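第四讲讲义:手把手教,还是隔着手柄教

上次课最后十分钟讲得太赶,好几位同学下课来问“到底什么算一条好的示教”,所以这一讲我把进度往后挪了挪,专门讲这个。讲义是我边备课边写的,口语得很,大家凑合看。公式部分在第五讲,这里基本没有公式(先别高兴得太早,作业里有)。

一、先把两个词分清楚

示教这件事,大的路子有两条。

一条是拖动示教,英文叫 kinesthetic teaching。人直接握住机械臂,带着它走一遍,关节编码器把角度记下来。这个最直观,第一次来实验室的人五分钟就能上手。缺点也明显:你的手和胳膊会进到相机画面里,模型训练时看到的是“有一只人手扶着的机械臂”,等到它自己干活时手没了,画面就对不上了。还有一点,你只有两只手,双臂任务要同时拖两条臂,每条臂还要管夹爪开合,真的忙不过来。我自己试过,拖到一半夹爪忘了合,布就掉了。

另一条是遥操作,teleoperation。人在旁边操纵一套主手(或者手柄、手套、VR 控制器),从臂跟着动。画面里干干净净,记录到的动作和以后要执行的动作是同一种东西,双臂也做得来。代价是手感。你捏着主手,从臂那头碰到了桌面、布被拽紧了,如果没有力反馈,你手上什么都感觉不到,全靠眼睛。

我们这门课的双臂任务一律用遥操作,单臂的插销任务两种都做,做完比较。具体安排看最后一节。

二、为什么拿衣服来练

每年都有人问,为什么不从搬方块开始?方块你们在第二讲的仿真里已经搬过了呀。方块的状态六个数就写完了:三个位置,三个姿态。一件衣服呢?你写写看。每一道褶都是状态,而且抓一下全变了。

所以衣服这类柔性物体特别适合讲示教。你很难用规则把“展平”写清楚,可是让一个人来做,他连想都不用想。示教要抓的就是这种说不清但做得出来的东西。

Enel 工位的布局大家实验课会反复见到,两条臂都装在前沿的导轨平台上,往里够。下面说抓取点的时候,请对着图看两个夹爪的位置。

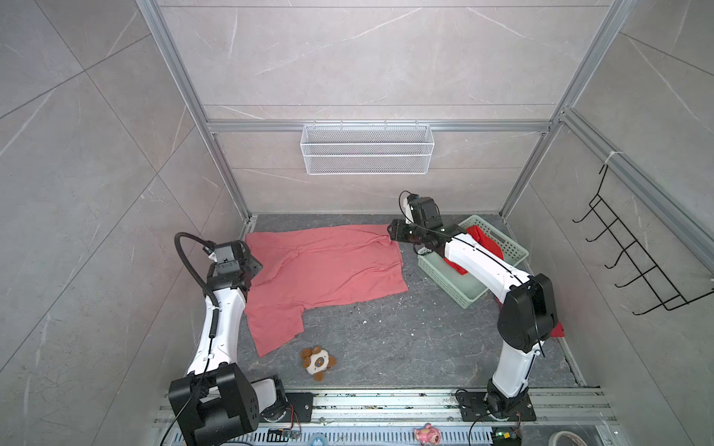
图 4-1 双臂处理粉色布料:左夹爪落在布的左上边缘,右夹爪夹着右上角

先说抓取点。两个夹爪都在布的上缘,一左一右。我喜欢让大家从这种构型开始想,理由是两点之间那条边可以当成一条线来控制:两手分开一点,边就绷直;两手一起往前送,整块布跟着走。如果两个夹爪挤在一处,中间那段布你就管不着了,它爱怎么堆怎么堆。

再说夹爪碰到布和夹住布,这是两回事!落在布边上只说明位置到了,合没合、夹了几层,要看夹爪开度的读数。写标注的时候请不要凭一张静止画面就写“已抓取”。我批作业看到这种标注会圈出来,每年都圈一大片。

顺便看看褶皱。布大体摊开了,表面还有不少皱,这个状态在叠衣任务里很常见。到底要不要先抹平再叠?我的意见是,示教之前全组先商量好,定了就所有人都照做。最怕一半示教先抹平、一半示教直接叠,模型学出来一个两头都不像的动作,臂伸到半路停在那儿犹豫。这个现象有正经名字,叫多模态动作分布,第五讲会仔细讲,到时候你们会想起今天这一段的。

三、一条好示教长什么样

我把这几年攒下的经验写在下面,不分先后。

速度要匀。新手的通病是前面犹豫半天,看准了猛地一冲。你停在那里想事情的三秒钟,数据里就是三秒钟的“什么都不做”,模型会老老实实学会发呆。想清楚了再按录制。

别炫技。有的同学玩手柄玩得特别溜,两条臂交叉着走,看得我心惊肉跳。漂亮是漂亮,换个人就复现不出来了。用最朴素的路径。

失误了怎么办?分两种。抓空了、退回来重抓,这种请保留,非常宝贵,模型正缺“出了岔子怎么救”的样本。撞了、掉出工作区、急停了,这种直接标成废弃,不要剪辑。剪过的轨迹在接缝处会有一个跳变,查起来痛苦得要命。

起始状态要变化。每次录之前把布拎起来随手一丢,位置和朝向都让它变。我知道摆整齐了录起来舒服,可你录五十条一模一样的开头,跟录一条差不了太多。

场景里别的东西也算观测的一部分。旁边放着篮子、玩具或者别的布,相机都会一视同仁地拍进去。如果某样东西在每条示教里都待在同一个地方,模型很可能把它当成路标用,哪天换了位置,动作就跟着歪。所以杂物要么都挪走,要么每次换地方摆,各组自己选一种,写进数据说明里。

四、遥操作时的手感问题

这一节是上届同学强烈要求加的。

主从之间有延迟。Rawat 主手到从臂这一段我们测出来是 90 毫秒,听起来不多,做精细动作时你会明显觉得“慢半拍”。应对办法很土:动一下,等它到位,再动一下。不要边追边修,越修越晃,新手十有八九栽在这上面。

深度看不准。从屏幕里判断夹爪离布还有多远,非常难。我的习惯是先从斜上方接近,看夹爪和布上某道褶的相对位置,差不多了再垂直下降。也有同学喜欢侧头直接看实物,练习的时候可以,正式录制不行。道理很简单:你用了模型看不到的信息做决定,它就学不到这个决定是怎么来的。

两只手不同步。右利手的同学左边总是慢,尤其是夹爪开合。建议先单独练左手,练到不用想,再合起来。

还有线缆。手腕转太多圈会把线绷住,转之前瞄一眼。主手没有限位提示,全靠自觉。

五、数据量到底要多少

这个问题我每年都被问,每年的答案都让人不满意:看任务。给大家一个参照,Larport 叠布数据集我们实验室一共攒了 1,940 条示教,清洗之后才拿来训练。你们的课程作业当然用不了这么多,可以从现成的里面抽,再加上自己组录的。

想提醒的是,条数本身说明不了什么。请同时报告总时长、操作者人数、起始状态的种类。只写一个条数,我没法判断你们的结果。

六、实验与作业

实验课在 Plistbridge 楼一层,每组 2 人,一人操作,一人看急停并做记录,中途互换。看急停的人手就放在按钮旁边,请不要同时回消息。

每组交 2 份东西。

第一份是录制数据,附数据说明。说明里写清楚:用的哪种示教方式,抹平与否的约定,起始状态怎么变的,废弃了几条、为什么废弃。废弃多不扣分,不写才扣分。

第二份是一篇短报告,任选一个问题来答:

拖动示教和遥操作各录一组插销任务,比较两组轨迹的平滑程度,并解释差别从哪里来。

在叠布任务里挑一条含有“抓空再重抓”的示教,逐段标出操作者当时依据的观测,讨论哪些信息相机里有,哪些没有。

把同一任务的两位操作者的数据分开训练,再合起来训练,看看成功率怎么变。结果变差了也照实写,我对变差的原因更感兴趣。

报告长度不限,图比字管用。十一月底之前交到课程网盘。主手的左夹爪扳机有点松,按到底要多用点力,已经报修了,在修好之前录制前请先空按几下确认读数。

下一讲预习:行为克隆的误差累积,讲义第五讲前三节。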